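Robots That Fold (or Try To): our trip to the Ostatthorpe open day

Right, quick one this month, the page has to go up tonight and I still have all the letters to sort. Lots of you wrote in asking how a robot learns stuff. So I went to find out. Notebook, two pens, one soggy sandwich.

Where I went

The Flemel workshop in Ostatthorpe. Bus from Lorside, then a long walk up the hill. It's open to visitors twice a year, once in July and once in December. Children get in free. There's a ramp at the side door if you need it, and a big table of squash and biscuits.

Who I met

Sveva Valentini. She teaches robots to do jobs with cloth. Shirts, towels, socks, coats. Amedeo Messina was there too -- he builds the hands. I asked if he minded me calling them hands. He said "gripper" is the proper word but hands is fine.

Why cloth is so hard

Think about a mug. Pick it up, put it down, still the same shape. Easy peasy. Now think about a jumper. Pick it up by the sleeve and it goes long. Drop it and it's a heap. Pick it up again and it's a differnt heap!

You know what to do with a heap because you've been pulling jumpers out of heaps since you were tiny. A robot hasn't. It doesn't know where the collar is. It doesn't even know there IS a collar.

So how does it learn?

By watching. This was the bit I liked best. A person takes hold of a gripper, the same sort the robot has, only with a handle. There's a camera on it. The person does the job with the gripper and the camera records the lot. Pinch, lift, fold, let go. Then they do it again. And again. The robot's computer gets all those goes to study.

Sveva's team wanted 3000 goes before they let the robot have a turn. They ended up with 3620. That's a lot of folding. My record is one pillowcase.

They also change things round. Different clothes, different rooms, plain sheets and very patterned ones. If you only ever practised on a white table you'd get in a muddle the first time you saw a flowery one. Same for the robot.

What's in the gripper

Two fingers. Just two! No thumb, no little finger. They close together and they open again. Soft pads on the insides help them hold on -- hard plastic by itself lets slippy stuff slide out.

Try it at home: use only your thumb and one finger on each hand, and fold a T-shirt. Harder than you think. My nephew took 9 goes.

Thick or thin?

A hanky is thin. Denim is thick, and where it's folded over it gets thicker still, and then there's seams and buttons on top of that. The gripper has to open wide enough to get round the whole lump. Amedeo says pinching is the easy part and picking the right place to pinch is the hard part. Too near the middle and you get a big droopy tent. Near an edge is usually better. 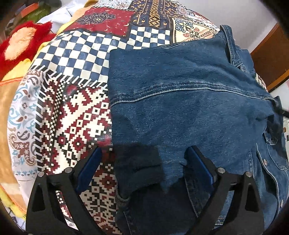
Got it! A two-fingered gripper pinches the lower part of a denim jacket.

Did the real robot do it?

I watched it do a towel. First try, it grabbed both layers when it wanted one. Second try, lovely. A bit slow, mind you. I ate two biscuits while it did the last corner. Then everybody clapped and a baby started crying.

Your questions, very fast

Does it get bored? No. It can't.

Can it iron? Not this one.

Does it know it's holding a jacket? Not like you do. It has seen plenty of camera pictures from people's practice goes, and it works out a move that fits what its own camera sees now.

Can it tidy my bedroom? I asked. Sveva laughed for quite a long time.

Words to know

Gripper: the part of a robot that holds things.
Seam: the line where two bits of cloth are sewn togther.
Demonstration: showing somebody how a job is done, by doing it.

Send your robot drawings in to the usual address, name and age on the back please. Best ones go on the next page, and Amedeo has promised to pick the winner.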